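The Pad Question

By the time the second box of pads came from Gendstead, I had stopped writing down what I thought of the first. The log had a column for remarks. Mine said "slips" 14 times and then, for two pages, nothing.

The job was narrow. Pultetier wanted to know which of two pads went on the hand grippers, the flat one or the ribbed one, and they wanted it from people folding clothes in bedrooms, at normal speed, with both hands. Everything else was fixed. Same linkage, same jaw travel, same camera mount, same firmware on the Papadopoulos encoder that reported how far the jaws were open. You changed a pad with a two-millimeter key and zeroed the encoder by closing the jaws on nothing.

Emanuel Chiriac had written the protocol. He had also written the one before it, in August, which had been withdrawn. He rang most evenings at the same time and asked for the count first.

"25 with the flat," I said. "25 with the ribbed."

"Drops?"

I read them to him. The flat pad lost heavy cloth when the grip was near the tip. The ribbed pad held it, but on thin knits it sometimes kept holding after the jaws had opened, and the fabric rode up with the hand for a moment before it fell. The encoder said open. The cloth said otherwise.

"That's a release fault," he said.

"It's a delay."

"How long?"

I told him I would measure it. He said to use the dark pieces, which were the worst case for the camera, and to use the bed, because the table was too good a surface and people do not fold on tables. Then he hung up. He was never rude, he just ended calls when the information ran out.

My sister's spare room had the bed. She had let me have it for the week on the condition that I put the laundry away when I was finished with it, which meant that every item in the trial was folded, unfolded, folded again for the record, and finally folded by hand in the way she liked. She did not consider the gripper folds to be folds. 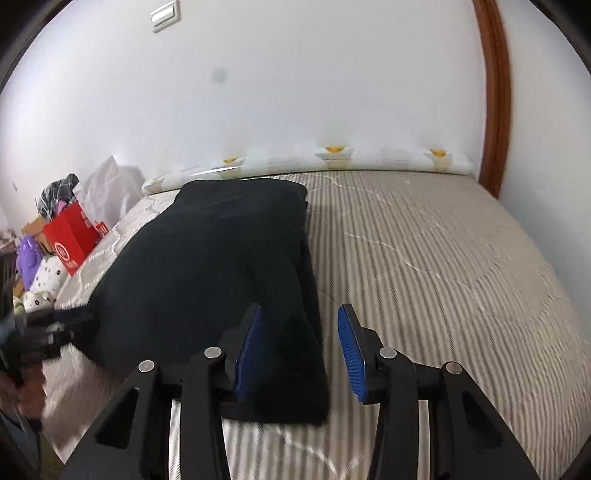
The method for release delay was simple. Mark the time the encoder passed the open threshold. Step through the video until a visible gap appeared between pad and cloth. Subtract. With the flat pad the two events usually fell together. With the ribbed pad they came apart by a few frames, and on one knit top by enough that I went back and checked the clock sync.

The clock sync was fine. The threshold was the trouble. It had been set for the flat pad, which was thinner, and the ribbed one reached the same number with less air between the jaws. What the encoder called open was, for the ribbed pad, a loose pinch. I moved the threshold and ran the knit again. The delay shrank to something I could put down to static.

I should have been pleased. Instead I opened the August file, which I still had, and scrolled to the ribbed-pad results that had been used to withdraw it. There were 1,739 rows. The threshold was in the header, in plain text, and it was the flat-pad number.

Emanuel had run those himself at Dosonero, before they let him go and Pultetier took him on. The report had gone out under his name. It recommended the flat pad and gave release faults as the reason, and Dosonero had bought flat pads for everything.

He rang at the usual time.

"Count?" he said.

I gave it to him. I gave him the corrected threshold and the two values for the knit, before and after. I could hear him typing, and then I could hear that he had stopped.

"Which header did you copy from?" he said.

"Yours."

The line stayed open. My sister came in, took a pile of shirts off the chair, and went out again.

"Rerun the heavy pieces at the new value," he said. "All of them. If it holds, I'll write to Dosonero."

"You don't have to do that part."

"Put it in the remarks," he said. "Date it."

I wrote October 6, 2018, and under it the old value, the new value, and his initials, which he spelled out for me as if I might not know them. Then I changed the key to my other hand and took the pads off to start again from zero.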